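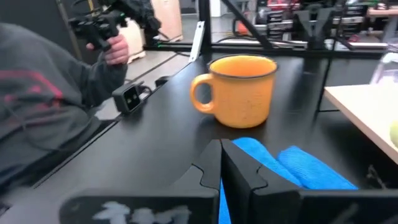 Figure 1. Orange speckled mug on the black tabletop, blue knitted cloth in the foreground.

Dark Tops and Drink Spills: Checking a Furniture Claim
Noboru Shibata
Materials in Use, Tondunley campus

Background

The Flondside furniture guide recommends black tabletops for shared rooms where people drink coffee. It gives two reasons. A black surface "forgives" spills, and any soft cloth will clean it in one pass. Neither claim comes with a test behind it. The guide says its advice draws on 2,000 customer comments, but it doesn't say what the customers were asked or whether any of them owned a light table to compare.

I wanted to see if the claims hold up with ordinary mugs and an ordinary cloth. My suspicion going in was that "forgives" means "hides," and I should admit that I was looking for trouble from the start.

What was used

The top is smooth, black and slightly reflective. For drinks I had two mugs, one orange and one yellow-green. The orange one has an enamel-like speckled finish and a dark rim. I also used a clear plastic pitcher for rinse water, a light wooden cutting board, and a bright blue knitted cloth. The cloth was chosen because it was soft and already in the cupboard, which is how most people choose one.

Method

Each trial used 30 ml of cold coffee, poured on the top and left to stand before wiping. I ran 39 trials during August. A trial passed if the spot could not be seen from a chair or from standing height. After the first few I added a second check with a desk lamp held low, as I kept passing spots that I could still feel with a finger. Those early trials were not repeated, so they only count for the plain check.

Half cups and full cups were also set down on the top with a wet base, to see what kind of ring they left. The same mugs were then set on the cutting board.

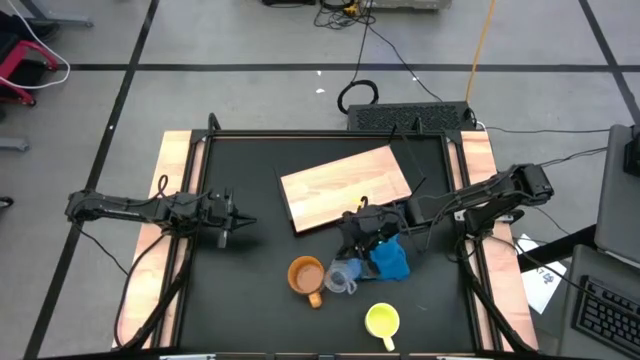

Figure 2. Cutting board, orange mug with brown liquid, clear plastic pitcher, blue cloth and yellow-green mug on the black top.

Results

From the chair, nearly every spill looked gone after one pass. Had I stopped there, I would have agreed with Flondside. Under the low lamp the picture changed. Most wiped spots left a dull film, and one pass mainly made the film wider. A second pass with a rinsed cloth did better. A dry third pass was the only one I'd call clean.

Rings behaved the same way. On the black top they were hard to see until the light caught them. On the wooden board they showed right away, and so I dealt with them right away. I don't think the board is easier to clean. It just tells on you sooner.

The knitted cloth picked up a lot of liquid but let it go again at the folds when I pressed down. Folding it flat helped. Bunching it up, which I did whenever I wasn't paying attention, made things worse. I had expected the color to show how dirty it was getting, and it did not do this very well.

Problems with this work

One person did all the pouring, wiping and judging. I knew which spots had been wiped once and which twice, and I can't rule out that this changed what I saw under the lamp. There was no light-colored tabletop of the same material, so the comparison with the wooden board is weak. Wood and a smooth top differ in more than color. Only one cloth was tested, and "any soft cloth" is a wide claim.

The Planell method, which scores wiped surfaces by gloss reading, would have taken my eyes out of it. The meter costs 600 dollars to rent for the term and the course budget didn't stretch.

Where this leaves the claim

The first half stands if "forgives" is read loosely. The second half does not stand for this cloth on this top. I would want a second judge and a pale top before saying anything about black tables in general.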